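Trier ses emballages : ce que les essais de rangement par robot apprennent pour la maison

Publié le 14 mars 2022 – Rubrique Cuisine et cellier

Le tri des bouteilles et des canettes se joue souvent au moment de débarrasser la table. On pose tout dans le même sac, on se dit qu'on séparera plus tard, et le sac reste dans l'entrée. L'atelier Skilten, à Vinau, étudie cette tâche avec des bras robotisés depuis le mois de décembre. Son compte rendu s'adresse d'abord à des spécialistes, mais plusieurs observations s'appliquent telles quelles dans une cuisine.

La méthode est simple. Une personne guide d'abord le robot pour lui montrer le geste : saisir l'objet, le lever, le déposer dans le bon bac. Chaque démonstration est enregistrée. Un programme nommé Resel apprend ensuite à reproduire le geste à partir de ces enregistrements. L'équipe a recueilli 336 démonstrations, puis lancé 200 essais dans lesquels la position des objets changeait à chaque fois.

Les bacs sont des paniers souples en tissu, posés à même la table. Le métal va d'un côté, le plastique de l'autre, et le verre est traité en dernier. 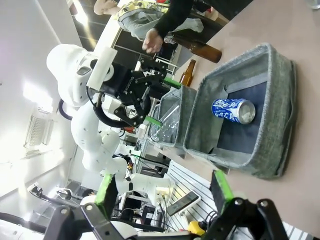 La canette dans le grand panier gris, la bouteille en plastique dans le petit ; les deux bouteilles en verre brun sont encore sur la table.

Premier enseignement : l'ouverture du bac compte davantage que sa contenance. Avec un panier étroit, la pince accrochait le bord et l'objet retombait à côté. Sur les 200 essais, 17 ont échoué de cette façon, presque tous avec le plus petit des paniers. À la maison, prenez un bac large et peu profond pour ce que vous jetez tous les jours. Gardez les bacs hauts pour le papier.

Deuxième enseignement : les parois souples cèdent quand on les heurte, mais elles se referment. Un panier en tissu qui s'affaisse devient difficile à viser, pour une pince comme pour une main déjà occupée. Glissez un carton rigide le long de la paroi intérieure, coupé deux doigts sous le bord. On peut aussi coller deux paniers l'un contre l'autre et caler l'ensemble contre un mur – ils se soutiennent mutuellement.

Troisième enseignement : l'ordre de passage. Resel réussissait mieux quand les objets légers partaient en premier. Une bouteille en plastique vide roule ou bascule au moindre contact, et elle gêne la prise des autres. Commencez donc par le plastique et les canettes. Terminez par le verre, une pièce à la fois, en le tenant par le corps et jamais par le goulot s'il est humide.

Les objets transparents ont donné le plus de mal au programme. Les reflets déplacent le contour apparent et la pince se ferme trop tôt. Un éclairage placé sur le côté a amélioré les résultats. Le conseil vaut pour un cellier sombre : une petite lampe latérale fait mieux ressortir un verre ou un flacon qu'un plafonnier.

Pour entretenir des paniers en tissu :
Rincez les bouteilles et laissez-les égoutter avant de les déposer.
Tapissez le fond d'un plateau lavable.
Passez une brosse sèche sur les parois toutes les deux semaines.
En cas d'odeur, saupoudrez de bicarbonate le soir et aspirez le lendemain.

Une seconde série est prévue avec des bacs rigides de la marque Hájek. Elle portera aussi sur les bocaux avec couvercle, que le robot ne sait pas encore ouvrir. En attendant, dévissez les couvercles à la main et mettez-les avec le métal, si les consignes de votre commune le permettent.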